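Home | Manuals | Two-Arm Table | Setup | Support
Last updated: November

5. Tidying pens with the Dinsa program

Picking up pens is still slow work for two arms. Expect misses, and do not plan on leaving the table alone.

1. Lay the pens flat, within reach of both grippers.
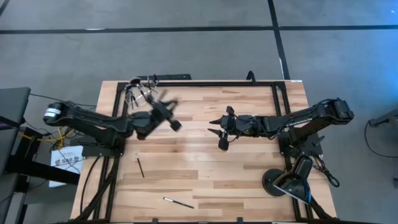
2. Set the speed to 124 and press Start.

Caution: Keep hands outside the rails while the arms move.
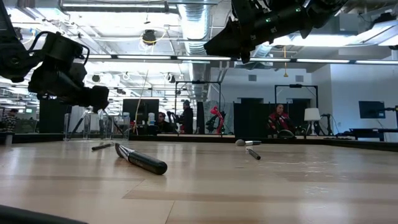
3. If a pen is dropped 5 times, press Stop and move it by hand.

Note: Caps and clips can catch. Dinsa cannot put caps on yet.

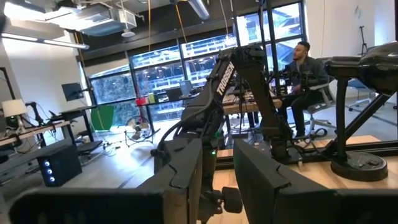

4. Check the finger pads after 400 picks. Order new pads from Stongate.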